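Quand la marque se tait : le pari de Gudard

19 janvier 2024

Au printemps dernier, Gudard a fermé ses comptes sur les réseaux sociaux. Le fabricant de linge de maison n'a publié ni message d'adieu ni explication. Les pages ont simplement disparu en avril, au moment où ses concurrents lançaient leurs campagnes de saison.

La décision avait été préparée pendant plusieurs mois avec l'agence Pritchard. Celle-ci avait passé en revue 1 778 messages de clients adressés à la marque, commentaires publics et courriers confondus. La plupart portaient sur des questions pratiques : délais, tailles, entretien, échanges. Les publications les plus travaillées, celles qui coûtaient le plus cher à produire, n'en suscitaient presque pas.

Gudard a donc déplacé l'argent. Une partie du budget est allée au service client, une autre à un catalogue imprimé, envoyé deux fois par an aux acheteurs qui en font la demande. Le reste finance des annonces dans la presse régionale, un support que la maison avait abandonné il y a sept ans.

Le choix n'a pas fait l'unanimité. Chez les revendeurs, plusieurs se sont plaints de perdre un relais commode pour annoncer les promotions. L'enseigne Vorport, qui distribue la marque dans environ 30 magasins, a demandé des affiches et des présentoirs en compensation. Elle les a obtenus, avec un délai que ses équipes ont jugé trop long.

Le cas de Kullcombe invite aussi à la prudence. Ce vendeur de literie en ligne avait tenté la même chose avant de revenir sur sa décision. Sans boutique ni réseau de distribution, il dépendait trop des recommandations partagées entre particuliers, et les nouveaux clients ne le trouvaient plus.
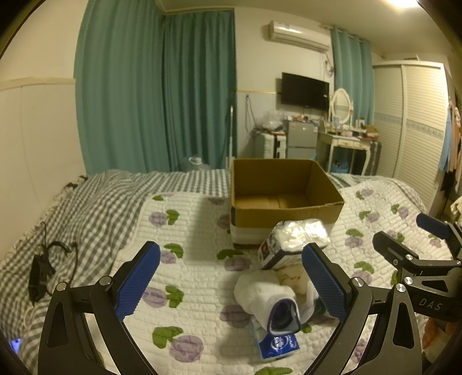
Gudard part d'une situation différente. Sa clientèle est ancienne, elle rachète souvent les mêmes articles et connaît le nom de la marque par la famille ou par le magasin du quartier. Pour ce public, le catalogue sert de rappel. Il est conservé, annoté, prêté.

Reste la question des acheteurs plus jeunes. Pritchard recommande de rouvrir un seul compte, réservé aux réponses et sans publicité. La direction n'a pas encore tranché. Elle veut d'abord comparer les ventes du printemps prochain à celles de la saison précédente, magasin par magasin, avant de fixer le budget de l'année suivante.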